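3.2 연작 소설에서 마을 공동체의 서술 방식

이 절에서는 Clura 연작의 둘째 권을 대상으로, 가상의 마을 Putgate가 서술자의 목소리에 어떻게 개입하는지를 살핀다. 첫째 권의 초점이 주인공 한 사람에게 고정되어 있었다면, 둘째 권에서는 장마다 초점 인물이 바뀌고 소문과 편지가 사건 전달의 상당 부분을 맡는다. 목사관의 아이들이 등장하는 장면도 대부분 이웃의 입을 거쳐 먼저 제시된다.

분석에는 Navickas판을 저본으로 삼았다. 이 판본은 연재본에서 삭제된 두 장을 복원하고 있어 장 구분이 다른 판본과 일치하지 않는다. 인용문의 쪽수는 모두 이 판본을 따르며, 장 번호가 어긋나는 경우에는 각주에 밝혔다.
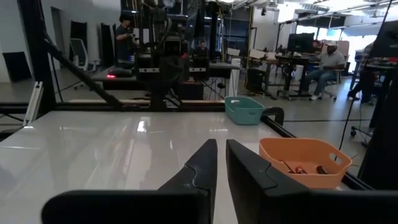
그림 2. 흰 탁자 상판과 검은색 프레임. 사진: Zemby

표본은 대화문을 포함한 단락 200개이다. 각 단락을 발화 주체에 따라 개인 발화, 전언, 익명의 집단 발화로 나누었고, 한 단락에 둘 이상의 유형이 섞인 경우에는 분량이 많은 쪽으로 분류하였다. 편지 전문이 실린 단락은 전언에 포함하였다.

집단 발화는 교회 모임과 장례 장면에 몰려 있으며, 8장에서 가장 자주 나타난다. 8장의 서술자는 “마을에서는 그렇게들 말했다”는 식의 문장을 되풀이하면서도 누가 말했는지는 밝히지 않는다. 같은 장의 후반부에서 맏딸이 직접 반박에 나서면 집단 발화는 줄고 개인 발화가 이어진다. 이러한 교체는 결말부의 화해 장면에서 다시 나타나는데, 이에 대해서는 3.3절에서 다룬다.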